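Brondale Film Society
Call for reviewers and festival jury members

The Brondale Film Society is looking for new writers to review movies for our website and to sit on the jury for the Dunmore Short Film Weekend in April. You do not need to have published anything before. You do need to watch a lot of movies, including ones you would not have picked yourself.

About us

We run a small screening program out of the old library annex in Dunmore, and we publish reviews at a steady pace through the year. Our coverage leans toward independent drama, documentary and horror, with a fair amount of older work when a restoration comes through. The reviews section is edited by Dorota Duda. The festival is programmed by Thandeka Mokoena and Trevor Catterall.
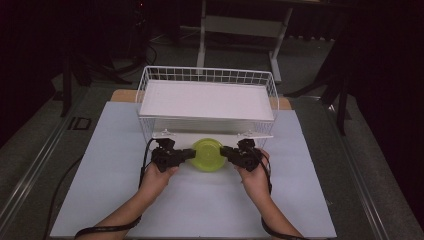 A grip on each side of the green container.

What reviewers do

We have 4 reviewer places open. Each reviewer files two pieces a month. A standard review is around 700 words. Titles are assigned from a shared list, and you may claim one title a month ahead of everyone else. Most new releases are sent as online screeners. Older titles are shown at the annex on weeknights, starting at 7 p.m.

We ask that reviews keep plot details to the first act unless the piece carries a spoiler notice. Star ratings are not used. Dorota edits every piece and sends it back once with notes. If you disagree with a cut, say so in your reply and she will talk it through with you.

Reviewers are paid $30 per published piece. Payment goes out at the end of the month the piece runs. We do not pay for pieces that are filed after the screener link has expired.

What jury members do

The festival jury watches every short in competition, meets twice to discuss them, and votes on the Vinimura Prize for best first film. The prize is $2920 and goes to the director. Jury members are not paid, but they receive a pass to the full program and meals on festival days. You may apply for both roles. Anyone with a credit on a competing film cannot serve on the jury. 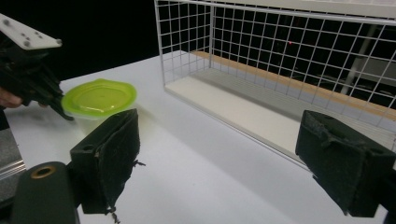
Lime-green lid on a food container, with a gripper reaching in from the left.

Who should apply

Applicants must be 18 or older and able to reach Dunmore for jury meetings. Reviewers can work from anywhere with a reliable internet connection. We would especially like to hear from people who follow animation or films in languages other than English, as we have had little coverage of either lately.

How to apply

Send one sample review of any movie, old or new, along with a short note listing five films you have seen in the past year and what you thought of each. A sentence per film is enough. Please paste the text into the body of the email. State whether you are applying as a reviewer, a jury member or both.

Address applications to Ysaline Langlois at the society office. Applications for the jury close at noon on the last day of February. Reviewer applications stay open until the places are filled.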